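## 4. Pattern, Wear and the Decision to Redecorate

### 4.1 Sample and interviews

The questionnaire went to 700 rented homes in Zernwood and Varnach in September. Usable replies came back from 200 of them. The form asked which rooms had patterned wall coverings, who had chosen them, and whether the tenant had thought about taking them down. We then interviewed 48 of the tenants who replied. Each interview was planned for 30 minutes, although several ran longer because the tenant wanted to show us a hallway or a back bedroom.

Interviews were coded by the first author and by Donnie Ritchie, working separately. Where the two sets of codes differed, Ruairi Shearer read the transcript and made the final call. Most of the differences were over what counted as "wear." Some tenants used the word for fading and scuffs, others for a design they were simply tired of. We kept these as two codes.

### 4.2 What tenants said about pattern

Tenants rarely talked about pattern by itself. They talked about it along with the size of the room, the amount of daylight, and what else was in there. A large print that one tenant called restful in a bedroom was described by the same person as "too much" in a narrow hall. Small geometric prints drew fewer comments of any kind, and several tenants had to go and check whether their kitchen had one.

Leaf and plant designs were the exception. People who had them could usually describe them from memory, down to the color of the stems. They also gave them more time before deciding. One tenant in Varnach had meant to strip a leaf print in her first month and was still living with it when we visited. "I stopped seeing it as the landlord's," she said. "Then I bought a chair that went with it."

Color mattered more than scale in these accounts. Browns, creams and beiges were described as easy to furnish around. Strong greens and blues were more often named as a reason to repaint. We did not ask about price, and our data can't separate a liking for quiet colors from the fact that landlords tend to put them up.

### 4.3 Textiles against patterned walls

Curtains, throws and loose covers were the main way tenants changed a room without touching the walls. Under most of the leases we saw, this was also the only change allowed without written consent. Plain cloth was preferred. Tenants with large prints told us they avoided a second pattern, and many had moved toward sheer or light fabrics that let the daylight through. Figure 3 gives a fabric of this weight and a wall covering of the leaf type.
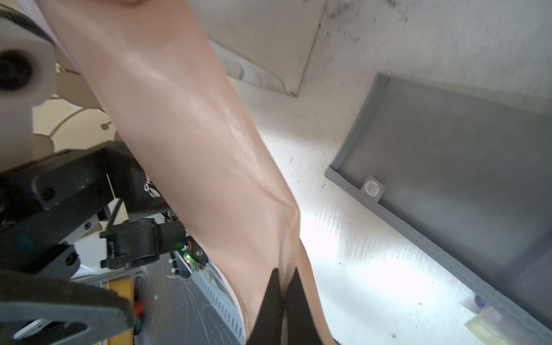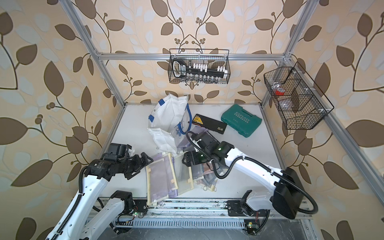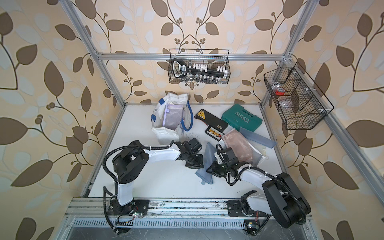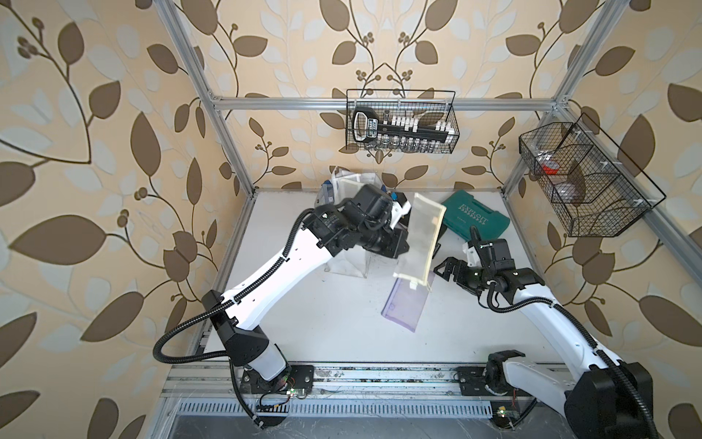 **Figure 3.** First panel: thin peach-colored fabric, semi-translucent, with a fine mesh-like texture. Remaining panels: wallpaper with large brown and pale leaves and small clusters of berries.

The preference for plain cloth was weaker among tenants who had lived in the same home longest. This group was more willing to mix prints and less likely to say that a room had to match. Two of them had kept curtains from an earlier home and hung them without altering the length.

Landlords' rules also shaped what people did. Lasto, which manages the larger blocks in Zernwood, lets tenants paint over wall coverings if the wall is returned to white at the end of the lease. Tosh does not allow painting at all but will replace a damaged covering on request. Tenants of Tosh reported more use of textiles, and they were also more likely to say that they had never considered the walls theirs to change. We return to this point in Section 5, where lease terms are compared with length of stay.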